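Madside Block Sets: Frequently Asked Questions

Last revised September 2021

What is in the standard set?
The Madside standard set has 144 cubes in red, yellow and green. The Wogan set has 20 and is meant for a single table.

Are the colours mixed in the box?
Yes. Cubes are packed by total count, so the split between colours can vary slightly from box to box.

How should a glossy cube be cleaned?
Wipe with a damp cloth and a little washing-up liquid, then dry. Do not soak. Scouring pads dull the faces, and the damage can't be polished out.

What sort of table works best?
A plain, level top in a pale colour. White gives good contrast with all three colours. Patterned tops make the edges of a cube harder to pick out, particularly on the shaded side.

How do I mark a position on the table?
Use a short strip of black tape, cut slightly longer than the cube is wide. With the cube in place the tape should still show to the left and right – if it doesn't, cut a longer piece. A red cube on its strip, with yellow to the left and green to the right, makes a simple three-colour row.

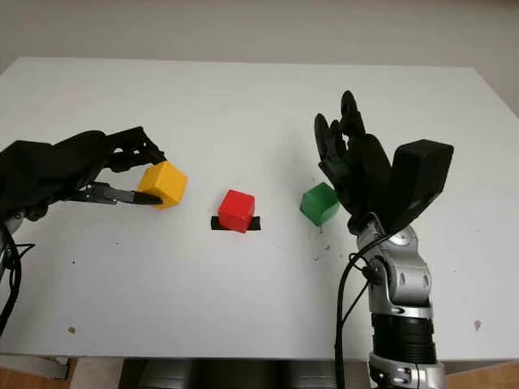
Will the tape leave a residue?
It may if left down for weeks. Lift it slowly from one end and clean the spot before putting down a fresh strip.

Can I order single cubes?
Yes, quote part 214 for red, 139 for green. Single yellow cubes are out of stock until December.

Who handles returns?
Senan Fahy at the Randham depot. Include the packing slip and state which set the cubes came from.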